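The Gollton Open Day is a yearly public demonstration of household robotics held in the town of Gollton. It grew out of an evening talk by the engineer Dénes Bognár, who brought two gripper tools along in a shopping bag and let the audience try them during the break. The talk ran short and the break ran very long, and the open day has kept that shape ever since: a little explaining, then plenty of time with the tools in hand!

Attendance at the best-documented edition was 2,089, in a building cleared for 3,000. Visitors came from as far as Lie, where a smaller sister event called Sasska is held each October.

Program

The day is built around tidying and packing. Each station has a soft or flat surface, a handful of ordinary things from a bathroom shelf or a desk drawer, and somewhere to put them. Stations on cloth are the crowd favorite and also the hardest, as small objects sink into the folds and the fingers have to come in low. Visitors work with hand-held grippers, one or two at a time, and the recordings made from the tools are later used in teaching robots to do the same job.

Bognár opens with a short walk through the basics: how wide to open the fingers, where to meet an object, when to let go. The Navard hall, where most editions have taken place, has a raised gallery from which latecomers can follow all this, and the questions shouted down from up there are often the best of the day.
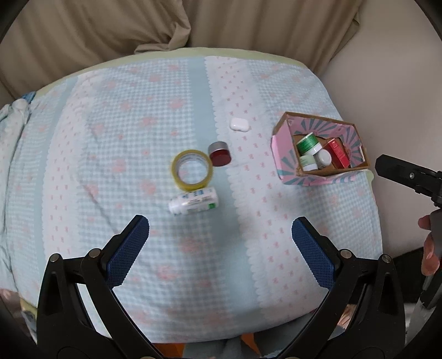
Gollton, July 31, 2018

The packing station used a patterned sheet and an open pink box with teal stripes. Three small containers and a red carton were in the box, while a roll of yellow tape, a small jar, a white bottle and a glossy white case lay out on the cloth. Two grippers were at the bed, their dark fingers ending in points. Round things are a wonderful test at this station. A jar on its side asks for a steady, even squeeze, and a tape roll can be taken by its outer edge or by the ring itself, a choice that visitors argued over happily all afternoon.

The second half of the program belonged to Njål Sjögren, whose talk on finger pads drew a full gallery. Sjögren favors textured pads over smooth ones for slick plastic, and passed a tray of worn samples along the front rows.

Format and rules

A turn at a station lasts 3 minutes. Objects may be packed in any order, and a dropped item may be picked up again from wherever it lands. No scores are kept. Children may take a turn with an adult beside them, and many go straight back to the end of the line.

See also

Sasska
Navard hall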